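Annag Rankin gets excited about bins, and within a minute of meeting her I was too. She has sorted donated toys at Nosby for nine years, and she still can't wait to see what's at the bottom of each load.

"People clear out a playroom and everything goes in together," she says. "Bricks, spoons, the odd glove – I love it! It's like a whole house in one box."

Her favorite bins are the plain metal ones with tall sloping sides. They get scratched and dusty, and she likes them better that way.

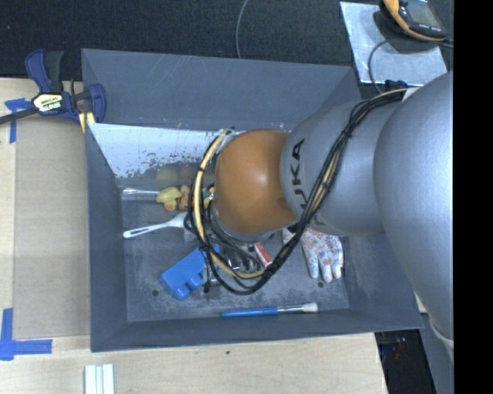

She never tips a load out, either. Things come up one at a time, and small yellow toys are her weakness. "I always want to stop and play with those," she says, laughing.

Last November her group at Nosby sorted 276 loads, nearly 100 more than the month before, and she talks about it the way other people talk about a great vacation. Bricks went to one shelf, soft things to another, and kitchen odds and ends to a crate by the door.

"I'm 59 and I get to look at toys all day," she says. "Come by in the morning – that's when the good stuff shows up."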